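4. Oiling and caring for the table top

This section covers the Tondell table with the oiled top. If you bought the lacquered version, skip to section 5. The legs and rails are finished at the works and need only a wipe with a damp cloth.

4.1 Before you start

Put the table together as shown in section 3 and leave it for 12 hours in the room where it will be used. The room should be between 15 and 25 degrees. Open a window if you can.

You will need:
- one tin of Urell table oil, clear
- two lint-free cotton cloths
- the grey pad from the fittings bag
- rubber gloves

CAUTION: Cloths soaked in oil can heat up and catch fire by themselves. After use, lay them flat outdoors to dry, or keep them under water in a metal tin with a lid. Do not leave them in a heap or put them in a bin.

4.2 First oiling

1. Take everything off the top. Wipe it with a barely damp cloth and let it dry.

2. Rub the whole surface lightly with the grey pad, always along the grain. Do not press harder at the edges.

3. Wipe off the dust with a dry cloth.

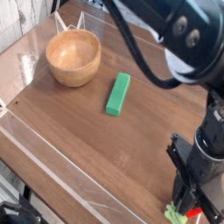

4. Shake the tin for one minute. Pour a little oil on to a cloth, never straight on to the table, and spread it in long strokes from one end to the other. Do the underside as well. A top oiled on one side only may bend.

5. Wait 35 minutes. Dull patches mean the wood has taken up all the oil there, so put a little more on those places.

6. Wipe off all the oil still lying on the surface. Use the second cloth and turn it often.

7. Leave overnight, then repeat steps 4 to 6 once.

Note: One tin holds 600 ml, enough for two coats on both sides of the largest top. Keep what is left for the yearly coat. Close the lid tightly or a skin will form.

4.3 Everyday use

Wipe up water, wine and coffee at once. Use a mat under hot pans. Felt pads under lamps and vases help to prevent rings, but lift them now and then so the wood beneath can change colour with the rest. The top will darken in its first year, most of all near a window.

Clean with warm water and a few drops of washing-up liquid. Do not use scouring cream, bleach or spray polish. Polish leaves a layer that oil cannot get through.

Oil the top again every March, or whenever drops of water no longer stand up on the surface. 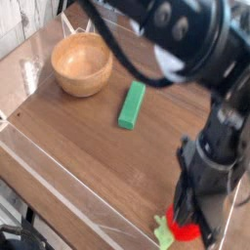

Melina Christodoulou writes that her top was still sticky two days after the second coat, and asks whether it has to be sanded back. It does not. Stickiness comes from oil left on the surface at step 6. Put a small amount of fresh oil on the pad, rub until the sticky layer loosens, and wipe dry straight away. Leave it for another night before use.

4.4 Marks and scratches

1. White ring: rub with a little oil on a cloth, along the grain, and leave overnight.

2. Light scratch: use the grey pad over an area wider than the scratch, then oil as in 4.2. 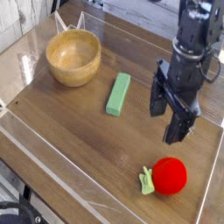
3. Dent: lay a damp cloth over it and hold a warm iron on the cloth for a few seconds. Let the wood dry fully before oiling.

4. Black stain from metal: do not sand. Write to the Tondell service desk with the number printed under the top.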